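Two arms on one table, the right one sags when it reaches back. Frame or software?

posted by dastelgarage, 2 February 2024

Hi all, long-time reader, first real post. I've been putting together a two-arm setup at home since August, in what used to be our spare room, and I'm stuck on something that I'm sure is obvious to half of you.

The basics: white tabletop, aluminum extrusion frame going up and over it, both arms bolted to black mounting plates along the front edge. The arms were kits from Duggan (secondhand, one a bit older than the other). I drive them from an old desktop under the table, and the software is the Trirkik package with hardly anything changed. The idea is to get them sorting small stuff off the table. Lids, little plastic pieces, whatever I have lying around.

The left arm is great. I tell it to go somewhere and it goes there! The right one is fine close in, but when I send it out toward the back wall, the gripper ends up lower than I asked for. Sometimes it scrapes the table. If I ask it to come back to the same spot ten minutes later it's low by a different amount, and that's the part driving me nuts. 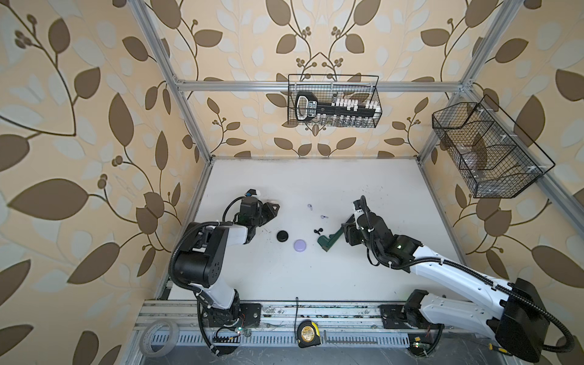
I've already re-run the calibration twice and swapped the power supplies between the two arms (no change, the problem stayed on the right). I also went over all the bolts I could reach with a hex key and didn't find anything loose, although I'll admit the ones underneath the plates are a pain to get at and I may have been a little lazy there.

My brother-in-law thinks the whole frame is flexing and I should brace it to the wall. I'd rather not drill into the wall, partly because I spent a very long weekend putting up that leafy wallpaper and I like it. So before I start making holes, does this sound like a frame problem to you, or a settings problem? I've spent 595 dollars on this build so far and would love for the next purchase not to be a third arm.

clirkham_bench

I doubt it's the frame. The arms are bolted to the table plates, so the extrusion going over the top could wobble all day long and it wouldn't pull your gripper down. The tabletop is another matter. Put a straightedge along the front near the right plate, stretch the arm out to the back, and see if a gap opens up. Mine did this and I could slide a business card under it. I ended up bolting a steel strip to the underside of the table, behind the plates, and most of my droop went away that same evening.

The "different amount each time" part makes me think of two more things though. First, cable drag. If the cable loop on that arm is tight when it's stretched out, it'll pull, and it won't pull the same way every time. Unclip it, hold it up by hand (stay clear of the elbow please) and try the same move again. Second, heat. The shoulder motor on my older kit gets pretty warm after a while and holds position worse. Try the move right after switching on, then again after 200 cycles or so, and write both heights down. If the second number is clearly lower you have your answer, and you can lower the holding load by parking the arm folded in when it isn't doing anything.

And do go back and check the bolts under the plates. I know, I know. I had to lie on the floor with a flashlight in my teeth.

nightshift_tinkerer

just turn up the gain. default is 400 in the Trirkik settings, I run mine at 1,000 and it doesn't sag at all. buzzes a bit

hobbyroom_west

Please don't jump straight to 1,000 like the person above me! I tried something like that and my arm started shaking so hard it threw a bottle cap across the room. If you want to play with the gain, go up in small steps and keep a hand on the power switch.

I agree with the first reply on the table and the cable. One thing I'd add: you said one arm is older, so swap the two arms left to right before buying anything. It's an hour of work and kind of boring, but if the sag moves with the arm then it's the arm, and if it stays on the right side it's the table or the plate. With mine it was the arm, a worn shoulder gear, and the replacement took three weeks to show up.

Also clear the table before you test the far reach. I've ground a plastic lid into my tabletop that way and the smudge never came off.

dastelgarage

Thanks everybody! Got under the table tonight, and one of the bolts below the right plate turned almost half a turn before it got snug. Haven't had time to run the reach test again (kid's bedtime), so I'm doing the straightedge and the cable thing tomorrow and will post the heights when I have them. Leaving the gain alone for now.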